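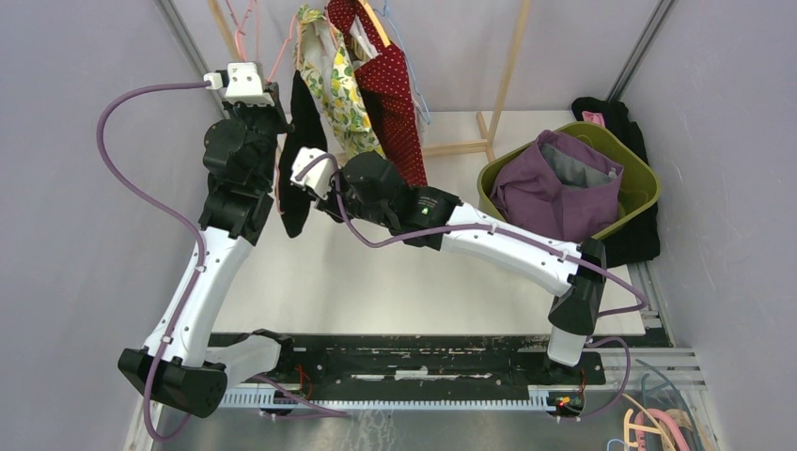 Lemons, polka dots and the black one, all on wire hangers.

I have been meaning to write about my summer clothes since June, and then the weather got properly hot and I had to deal with them whether I felt like it or not! The lemon print is my favorite – yellow lemons and green leaves on a pale background, and it bunches up on a hanger no matter how I fuss with it (Siebe says I should iron it, and Siebe is welcome to come over and do that himself). The dark red with the little white dots is for evenings. The black goes with everything, so it gets worn far more than the other two.

I know wire hangers have a bad name. My sister swears by the padded kind from Nunden, and they are lovely, but they take up so much room on the rail that I gave up after three. Wire ones sit close together and cost me nothing, as the cleaners keep handing them over.

Next up is the sweater drawer, which I have been avoiding for nearly 10 months – wish me luck with that one.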